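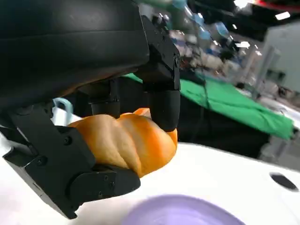

Stop hiding the planner

I write software for robot arms, mostly the layer between "the camera thinks there is an object there" and "the motors move". I have done it for long enough to have formed one strong opinion, and it is that most of our grasping software fails for want of decent tooling, while most of our money goes into better models.

Take an ordinary job: pick up a bell pepper and put it on a plate. A modern perception network will find the pepper. It will draw a tidy mask around it and give you a pose estimate with a confidence number attached. The grasp planner takes that pose and proposes candidates, a cost function ranks them, the motion planner checks the top few for collisions, and the arm goes. When the fingers close in the wrong place, which of those stages was at fault?

In most labs I have worked in, the answer takes half a day. Somebody opens a log folder, finds that the perception node wrote its timestamps in a different clock from the controller, and starts lining things up by hand in a spreadsheet. By the time they know the pose was fine and the cost function was rewarding grasps too close to the plate, they have lost the afternoon and the colour has gone out of their face.

At Oldale we used to run this way. We had a planner called Gritard, which was good, and which kept its reasoning to itself. It looked at 400 grasp candidates per attempt and reported one. The other 399 were thrown away before anyone could ask about them. Mitali Bhattacharjee, who joined us in March from a company that built warehouse software, asked in her first week where the rejected candidates went. I told her they weren't stored because storage was expensive. She worked out the cost on the back of a printout and it was less than we spent on coffee.

So we started keeping them. Each attempt now saves every candidate, its score broken into terms, the reason it was rejected, and the camera images at the moment of the decision, all on one clock. Then Mitali wrote a viewer called Mishra that lets you scrub through an attempt and see what the planner saw. It took her 80 hours. I have been on projects where the meeting about whether to build a viewer took longer than that.

The tabletop work is where it has paid off most. The objects are simple and the failures look simple too, until you can see inside them.
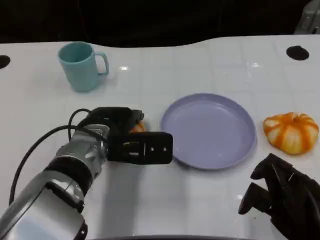 Two grippers, one plate, and a mug at the back that the planner still has to know about.

With two grippers over one table, each arm is an obstacle to the other, and a moving one. Our collision checker padded both arms with the same safety margin, so when they worked near the plate the margins overlapped and every sensible approach was marked as blocked. The planner then fell back on an odd sideways grasp that scored badly but was legal. For months we blamed perception. We retrained the network on 700 more images, and the sideways grasps carried on as before. Mishra showed the real cause in one sitting: a whole column of good candidates, all rejected for the same reason. The fix was 2 lines in a config file.

I can hear the objection, because Efthymia Athanasiadis makes it to me regularly. She runs the learning side of our group and her view is that the separate stages are on their way out. Train one policy from images to motion, she says, and there will be no candidate list to store. She may be right about the direction. Learned policies already handle soft and awkward objects better than anything I have hand-tuned.

But a policy fails too, and when it does you have even less to look at. That makes the recording more important. You still want synchronised images, commanded and measured joint positions, gripper force, and a way to replay the moment and compare it with a good one. Efthymia's own team uses Mishra every day for exactly this – she concedes the point while continuing to argue it.

What bothers me is how this work is valued. Nobody gets a paper out of a log format. When the Tomwood arms were bought, the budget had a line for graphics cards and a line for spare fingers, and nothing for the software that would tell us what the arms were doing. I would like to see that line in every robotics budget from now on, written in before the hardware is ordered, with a named person against it and enough of their time set aside to keep the thing working after the first version ships.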